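What the Arm Took Off My Hands

August 15, 2020

I've worked in the kitchen at Bratness for long enough to have opinions about plates. We make boxed and plated meals for offices and a couple of hospitals, and for most of that time "plating" meant me and six other people on a line, elbows nearly touching, putting the same thing in the same spot until the trays ran out. So when management told us in June that two robot arms were coming, I had plenty to say, and most of it wasn't polite.

I've calmed down some. I want to write down where I've landed before I forget how I felt at the start, because I think the people who sell these things and the people who are scared of them both skip the part I care about, which is what the day is like afterward.

First off, my wrists feel better. I'm not going to pretend that's small. Scooping and setting for a whole shift does something to your hands that you carry home and take to bed with you, and I'd stopped noticing how bad it was until it let up. If you've never done this kind of job, you might think the dull parts are the easy parts. They're the parts that wear you out!

But the dull parts were also where we talked. Imani Quintanilla stood next to me for two years, and I know her kids' names and her whole theory about why soup tastes better on the second day, all of it picked up while our hands were busy. Now she's on prep and I'm on what they call cell support, and we wave at each other across the room. I miss her more than I expected to, and she's right there.

Cell support, by the way, means I spend a good chunk of my time on a screen. Before the arms get a new job, somebody runs it in the simulator, with a stand-in for the food and a stand-in for the dish, and checks whether the thing gets where it should. I figured they'd bring in an engineer for that. They gave me a chair and a week with Edvin Tangen, who set the system up, and he asked me where I'd put my hand if I were doing it. I was kind of flattered, and then I was kind of annoyed, and I'm still both.

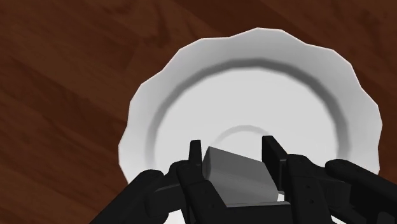

A plating run in the simulator: gray block in the gripper, over the well of a scalloped white plate.

Flattered, because it was the first time anyone with a laptop had asked me how I do my job. Annoyed, because what I told him went into the system and my paycheck stayed put. I know how to come in over a rim without knocking it. I know a portion looks wrong before I can say why. That took me years -- and a lot of broken dishes -- and it got handed over in an afternoon of me pointing at a monitor.

So that's my actual complaint. If a company wants what's in people's heads, it should pay for it, and it should put that in writing before the first arm gets bolted down. Some 70 percent of my week is different work now from what I was hired to do. My job title is the same. My rate is the same. When I brought it up I was told the new role was "an opportunity," and maybe so, but I can't buy groceries with one of those.

I don't want the arms gone. I'd fight you if you tried to put me back on that line full time. I'd just like the next kitchen to have this talk in the spring, with the cooks in the room, and to leave a spot somewhere in the new floor plan where two people can stand next to each other and work. Imani and I have asked to share the garnish station on the late shift. We're supposed to hear back soon.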